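We use cookies to remember your settings and count visits. Accept / Manage choices

Plitow > Clothes and Linen > Seasonal Storage

How to Wash and Store Winter Clothes for the Summer

By Amirul Yusof
6 min read

Sultdale sits at 2,247 feet, and sweaters stay in use here until well into May. Wherever you live, wait until the nights are mild before you start. Pulling one sweater back out of a packed bin usually means unpacking the whole bin.

Plan on one afternoon for sorting and washing, a day or two for drying, and an hour for packing. You will need a mild detergent, a mesh wash bag, several bath towels, a flat drying rack, a sweater comb and lidded storage boxes.

Sort everything first

Bring all the winter clothes to one room. A bed is easier to work on than the floor. Empty the pockets and close the zippers, then make separate piles for wool, cotton and acrylic knits, fleece, and coats. If a care label has faded or been cut out, put the item with the wool and treat it gently.

Look over each piece in daylight. Check the underarms, cuffs and neckline for stains, and hold knits up to a window to find thin spots. Small holes should be closed before washing. A few stitches in matching thread will hold a hole until you have time to mend it properly.

Take out anything that wasn't worn all winter. If it no longer fits, it can be washed with the rest and given away.
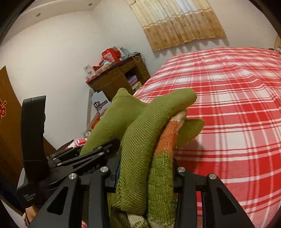
Wash the knits

Machine washing is fine for most cotton and acrylic knits. Turn them inside out, put them in the mesh bag and use cold water on a delicate cycle. Set the spin to 600 rpm or lower. My old Rinaldi has no speed setting, so I use the cycle marked "hand wash," and it does the same job.

Wash wool by hand unless the label says otherwise:

1. Fill a basin with cool water and mix in a small amount of detergent.
2. Push the sweater under and press it gently. Don't rub or twist.
3. Leave it to soak for ten minutes.
4. Drain, then rinse in water of the same temperature until it runs clear.
5. Lift the sweater out with both hands under it. Wet wool stretches under its own weight.
6. Lay it on a towel, roll the towel up and press along the roll. Repeat with a dry towel if it is still dripping.

Dry knits flat. Pull the sleeves and hem back to their normal length while the fabric is damp, and turn the piece over once the top feels dry. Thick ribbing takes the longest, so check the cuffs and waistband before you call it done.

Wash the fleece

Fleece is easier, but it picks up lint from everything else. Wash it on its own or with other synthetics, inside out, in cool water. Skip fabric softener and dryer sheets, which leave a coating on the fibers.
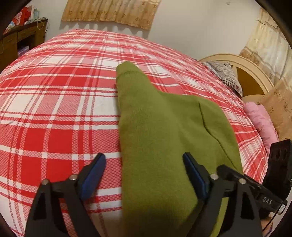

Hang fleece to dry or tumble it on the lowest heat. It dries fast, often overnight indoors. High heat mats the pile, and there isn't much you can do to bring it back. If a collar or cuff already looks flat, brush it lightly with a soft clothes brush once it is dry.

Deal with pills

Remove pills after washing, when the item is fully dry. Lay it on a hard surface, hold the fabric taut with one hand and draw the comb in one direction. Battery shavers work well on acrylic. I wouldn't use one on a loose knit.

Fold and pack

Fold sweaters instead of hanging them, which can leave bumps at the shoulders. Lay the sweater face down, bring the sleeves in across the back, fold in the sides and then fold it in half from the bottom.

Put the heaviest pieces at the bottom of the box and stop before you have to press down on the lid. Nest Beddoe, who edits the linen pages on this site, puts a sheet of tissue between layers. I leave it out except with pale wool.

Cotton storage bags let air through but don't seal out moths. A box with a tight lid is safer for wool, as long as everything inside is completely dry. Cedar blocks smell pleasant, but they are no substitute for putting clothes away clean. Sand them lightly each year if you use them.

Label the box on the end that will face out, and keep it off the floor in a cool, dry closet. Attics get too hot in most houses, and basements are often damp. Open the boxes once in midsummer, check for any musty smell, and close them again.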